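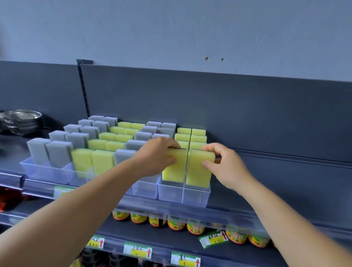 Yellow sponges going into the front bin, one in each hand.

I spent most of February comparing grippers for the shelf stocking job at Irwood. The item we settled on was the kitchen sponge. It's light, it squashes, and it has to go into a clear bin that the depth camera barely sees.

The Civau two-finger gripper managed 8 picks a minute. It's strong, but at the default force it pinched the foam and the sponge twisted on the way down. The Thongsuk suction cup was worse. Foam leaks air, and I gave up after 175 tries.

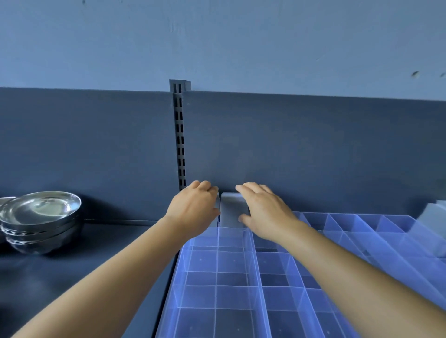

Reaching to the back of the trays, close to the panel.

The back cells are the hard part for any arm. The Civau wrist is too wide to get in beside a neighbor, so I ordered the slim fingers from Pravwood. They cost over 400 dollars with the mount.

Next up:

1. Two sponges in one grasp, held face to face.
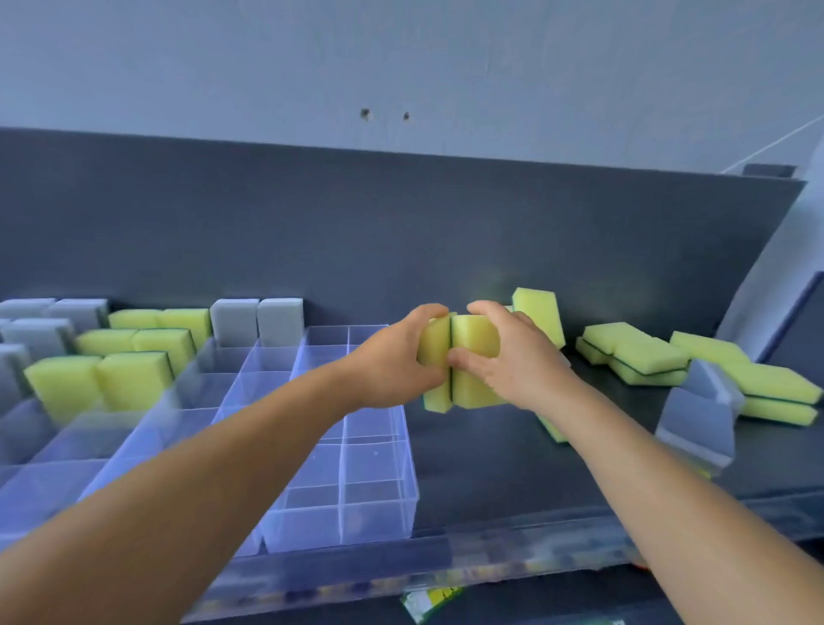 2. Same bins with the force limit turned down.

3. Swap the depth camera for a plain stereo pair and run the whole set again.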